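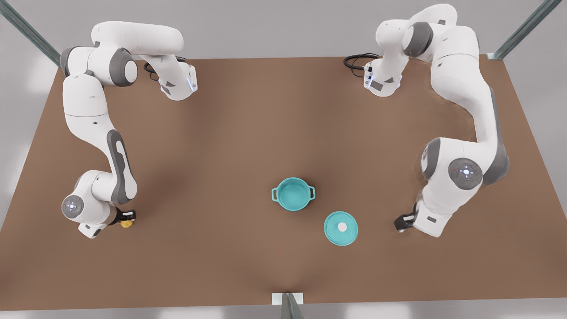

Airline finance basics

How to work out RASK, CASK and break-even load factor from an airline's report

You need three numbers from the carrier's quarterly report: total operating revenue, total operating cost and available seat kilometers (ASK). Most airlines print ASK in the traffic table near the back.

Step 1. Check the ASK figure

ASK is seats flown multiplied by distance. If the report only gives seats and average sector length, multiply the two. We'll use a made-up regional carrier, Druvent, with 100 million ASK in the quarter. Make sure the period matches the income statement. Some carriers report traffic by month and money by quarter, and you have to add the months up yourself.

Step 2. Divide revenue by ASK

Druvent took in 7 million euros. Divide by 100 million ASK and you get 7 euro cents. That is RASK. Leave out gains on aircraft sales and interest income - they belong further down the statement.

Step 3. Divide cost by ASK

Operating costs were 6 million euros, so CASK is 6 cents. The spread is one cent per seat kilometer. Take fuel out of the cost line and repeat the division to get CASK ex-fuel. Use this one when you compare two years with different oil prices.
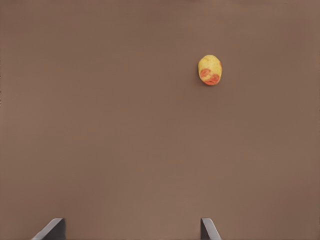 Step 4. Adjust for sector length

Unit cost falls as flights get longer, so a raw comparison between two carriers can mislead. Airport fees and ground handling are charged per departure, whatever the distance. Think of paying a fixed delivery fee on a grocery order: on a single small potato the fee is nearly the whole bill, and on a full week's shopping you hardly see it. A carrier with an average sector of 284 kilometers will show a high CASK even if it is well run. Compare it with others flying similar distances.

Step 5. Find the break-even load factor

Divide CASK by passenger yield, meaning passenger revenue per passenger kilometer flown. If cargo and other income are large, subtract them from cost first. Put the result next to the actual load factor for the same quarter - winter figures against winter figures.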